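Why Does a Tray Have Dips in It?

Have you ever carried a glass of juice across a room on a flat plate? Your eyes are glued to the glass, your feet go slowly, and still it slides! Now try it with a tray that has round dips in it. The glass sits down inside its own little hollow, and the edge of the hollow holds on to it all the way around. That hollow has a name. It's called a well, just like the deep kind you get water from, only much, much shallower.

Wells are one of the cleverest ideas in tableware, and they're very old. Long ago people pressed hollows into clay with their thumbs. Today a tray is usually shaped in a mold, so every one comes out the same.

So what goes where? Round wells are great for round things: a cup, an egg, a small bowl, a heap of berries. Big flat sections are for things that spread out, like a sandwich or a pile of crackers (or crayons, if it's an art tray!). The walls between them do a job too. They keep the ketchup away from the cookies, and if you're the sort of person who can't stand foods touching, you already know how important that is.

On a gray tray with two round wells side by side at one end and a larger flat section toward the other, you get a choice every time you set the table. Which end should be closest to you? Put the flat part near you and your sandwich is easy to grab, but you have to reach over it for your drink. Turn the tray around and now your sleeve might dip into the sandwich. 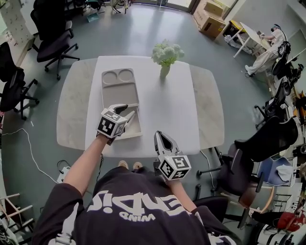
Benjie Javier wrote to us to say that flowers should never go on the tray at all, because a vase is tall and tips easily, and that the best spot is on the table beside it, toward the back, where no elbow can reach. Good thinking, Benjie! A vase is narrow at the bottom compared with how high it goes, and big fluffy blooms make the top heavier. Water in the vase helps, since it puts some weight down low.

Want to test a tray yourself? You'll need a tray with wells, a flat tray, and 2 plastic cups that fit the wells. Put one cup in a well and the other on the flat tray. Leave them empty the first time. Tilt each tray slowly and watch which cup moves first. Then pour a little water into both and try again over the sink. Did the water change anything? Draw what happened and show it to someone at home.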